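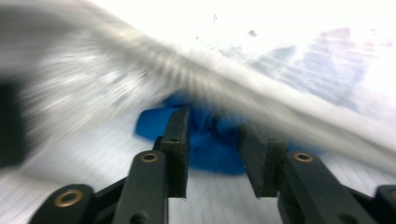
The thing that ate my March was a timestamp bug, and I want to write it all down while I still remember which parts were my fault (most of them). If you've been following along, you know I've been trying to get a cloth-picking policy to behave, and for weeks it had this maddening habit of closing a little early. It would line up beautifully, drift down, and then snap shut a hair above the fabric. I blamed the network, I blamed the learning rate, I blamed the gripper linkage. And all along the training data was full of moments like this one, with the blue cloth sitting right between the fingertips and a white one smeared across the top in a big blurry streak, and my loader was cheerfully pairing those moments with the wrong finger width.

So, some background on the software side. My recordings come in as two streams. One is video. The other is a little log of the finger opening plus the pose of the tool, and that log ticks along at 100 samples a second, way faster than the camera does. The camera gives me 30. My loader, which I call Stillside (it was supposed to be a quiet place to put all the boring code, ha), walks through the video and for every picture grabs the log entry with the closest time. Simple! I wrote it in one evening and didn't look at it again for the better part of a year.

The trouble is what "time" means. The log entries get stamped when the reading happens. The video gets stamped when the computer finishes receiving the picture, and that's a different moment entirely. There's exposure, there's readout, there's compression, there's a USB cable doing whatever USB cables do. On my setup all of that adds up to some 90 milliseconds. If you're moving slowly, you'd never notice. If you're closing two fingers on a dish towel, 90 milliseconds is most of the interesting part.

I only figured it out because Oranuch Thongdee came over to borrow my good soldering iron and got stuck watching me scroll through data. I had the viewer open with the finger width plotted under the video, and she asked why the line went flat before the fingers stopped moving. I said it didn't. She took the mouse away from me and stepped through it one picture at a time. It did. In every single clip she opened, it did. I had looked at that plot probably a thousand times and my brain had just decided it was fine.

Measuring the offset properly turned out to be the fun part. My first idea was to film a clock on a screen, which sort of works, but then you have the screen's own delay mixed in and you're chasing two unknowns. My second idea was much better and I stole it from Thanakorn Bunnag, who does something similar with microphones. You open and close the fingers a bunch of times on nothing at all, pretty quickly, and you get the width two ways: once from the log, and once by finding the fingertips in the video and measuring the gap in pixels. Now you have two wiggly lines that should be the same shape. Slide one along the other until they match best, and the amount you slid is your delay. It's plain cross-correlation, about as old as the hills, maybe fifteen lines of code. I interpolate both to the same rate first so I can get an answer finer than one picture.

A few notes in case you try this yourself. Don't open and close at a steady beat! I did that the first time and got several equally good answers, all one full cycle apart, and wasted an afternoon feeling haunted. Be irregular about it. Tap out a song or something. Also subtract the average from both lines before you slide them around, or the whole result gets pulled toward zero and looks very convincing while being wrong.

Then there's blur, which I had been treating purely as an annoyance. I had a filter in Stillside that threw away any picture below a sharpness score, and I was pretty proud of it. Once I went and looked at what it was tossing, though, I felt a bit sick. Whenever fabric was really moving, the score tanked, and out went the sample. The fingers could be perfectly crisp and it didn't matter, the score was for the whole picture. I'd been training a cloth policy on data where the cloth mostly held still. Now I only compute sharpness on a patch around the fingertips, and the fast cloth stays in.

I also moved the delay number out of the code and into the header of each recording, where it should have been from the start. Wistow (my converter, same bad naming scheme) reads it and shifts the video times before anything else touches them. Old recordings without the number now throw an error and refuse to load, which made me very grumpy for two nights while I went back and fixed them all. I couldn't measure the delay for the really old ones, made with a different cable and different camera settings, so those are in a folder called maybe.

Retrained from scratch, same settings, same seed. The early snap is gone, as far as I can tell. It now closes when it's down in the fabric and not before. It has a new problem where it hangs on to a corner forever and won't let go, and I have a theory that it's my action chunks being too long, but I haven't touched that yet. I want to try the shorter chunks first, then maybe smooth the width signal a little, and I need to get my soldering iron back.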